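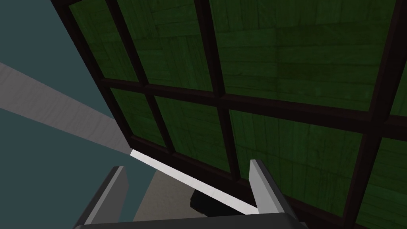

Progress report to Randach, April
Prepared by Frida Blöndal, Dronorbridge

Dear Bronisława,

Thank you for your patience with this one, and thank you again for the long phone call last month, which helped us more than you probably realized. You asked for a plain account of where the example gathering stands, with the good and the bad together, so I will try to give you both.

The simulated set now holds 3,021 accepted runs. Each run is one attempt by the simulated arm, recorded from the camera at the gripper along with the joint positions and the open or closed state of the fingers. We threw out another 681, mostly runs where the arm stalled or where the fingers passed into a surface they should have bumped against. Going through those was slow work, and I am grateful to everybody at the Grivinstead office who gave up their afternoons to it.

The larger change since our last report is in how the rooms are dressed. In the first batch every surface was a smooth, flat gray, and the learning system got very comfortable with that and did poorly as soon as we changed anything. We now swap colors and textures between runs, so a paneled piece may come up in green planking with dark bars one time and something else entirely the next. Some of the combinations are frankly ugly, and I have grown rather fond of them. The starting pose of the arm is varied too, including low, steeply tilted views where a big panel fills most of what the gripper camera can see and there is only a little floor showing between the fingers. Those starts are hard for the people steering, and we had too few of them before.

On the steering itself, we have 4 trained operators, and 2 of them can now also review other people's runs. I had hoped for more reviewers by this point. Training took longer than I told you it would, partly my own fault for writing the guide in a hurry and then having to write it again. The new guide is shorter and people seem to get along with it much better.

The Mikkelsen scenes are still behind. The room files came to us with some of the furniture at the wrong scale, and we have been fixing them by hand as we go. I would like to move the money set aside for extra computer time in the spring over to this repair work, if you are comfortable with that. The total would stay the same.

Next we plan to gather more of the low starts, finish the scale repairs, and hold back a group of rooms that the learning system never sees in training, so that we have a fair test to show you. I can send sample runs before then if you would like to look through them, and you would be very welcome to come and try the steering yourself.

With warm regards and many thanks,
Frida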